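Subject: Re: [latgate-kitchen] Toaster and plates for the breakfast table
Date: March 19, 2025

> Does someone know if the toaster should stay out on the table in April,
> or go back to the cupboard? And which plate is for the bread? The white
> ones from Partanen get scratched.

Hello all,

I would leave the toaster out. It has two slots, so for our group it is a bit slow, but when it lives in the cupboard people forget it and eat the bread cold. Please put it on the left side, so that the cord does not go across the table. 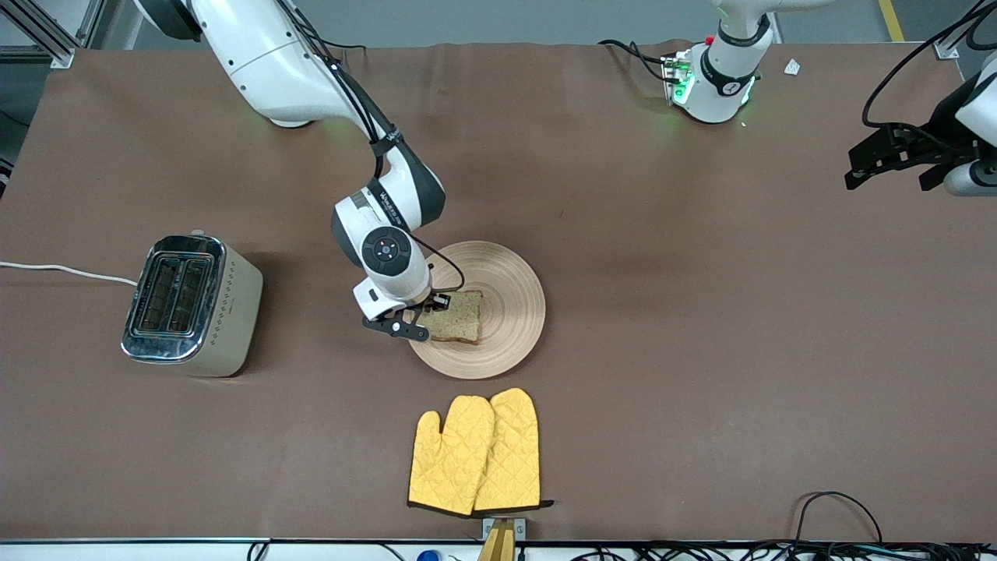

For the bread I prefer the round wooden plate with the grooves. It should be washed by hand and dried at once. The yellow oven mitts can lie at the front, near the plate.

One question from me: the Prumon catalogue has a second wooden plate, item 3437. Shall we order 2 of them? I can add it to the next list if I hear from you before April.

Best regards,
Dollum house, room 21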